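Search this site
Enter keywords
Search

Danum Hall Users' Group
Minutes of the meeting held on 27th January in the small meeting room

Present: seven members, plus one who came for the yoga and stayed out of politeness.
Apologies: received from three. A fourth sent a thumbs-up, which the chair ruled was ambiguous.

1. Minutes of the last meeting
Agreed, after the word "heated" was changed to "full" in item 4. The radiator discussion was left as it stood.

2. The store cupboard
The secretary reported that the cupboard had been emptied, swept and partly refilled. Items without an owner are on the trestle table in the main hall and will stay there until the March meeting. After that they go to the Sowah charity shop, if Sowah will have them. It turned down the fondue sets last year.

The badminton club asked that its nets be kept off the floor. The painting group asked that its easels be kept away from the nets. Both agreed to the left-hand wall, at different heights, and the chair moved on quickly.

3. Long-handled things
A good deal of time went on brooms, mops, poles and anything else that falls out when the door is opened. Members felt that standing them in the corner had been given a fair trial - it has been going on since the hall was built - and that a wall rack was now called for.
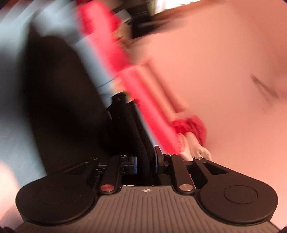 Two quotes were considered. Jevex can supply a rack with clips for £49, fixings included. Praltine's costs £89 and comes in a choice of finishes, a feature the meeting struggled to get excited about. The Jevex rack was chosen by five votes to one, with one abstention from the member who had asked for hooks in the first place and still thinks hooks would do.

It was further agreed that a colour on a handle should mean something. Red for the toilets was proposed and carried. Blue for the kitchen was proposed, seconded and then argued over for ten minutes, as the lunch club has already bought green. Deferred.

4. Hall tidying session
To be held before the March meeting, starting with the stage and working back. Bring gloves. Biscuits were promised up to a limit of £30, which the secretary considers generous.

5. Any other business
(a) The kitchen drawer marked "Misc" now needs 2 hands to open. Contents to be sorted at the tidying session.
(b) The tea urn is staying.
(c) The yoga attendee asked whether the meeting was nearly over. Noted.

Actions
Secretary: order the rack; find out what sort of wall it is going on.
Lunch club: report back on green.
All: collect your own belongings from the trestle table.

Next meeting: March, date to be confirmed once the hall diary has been found.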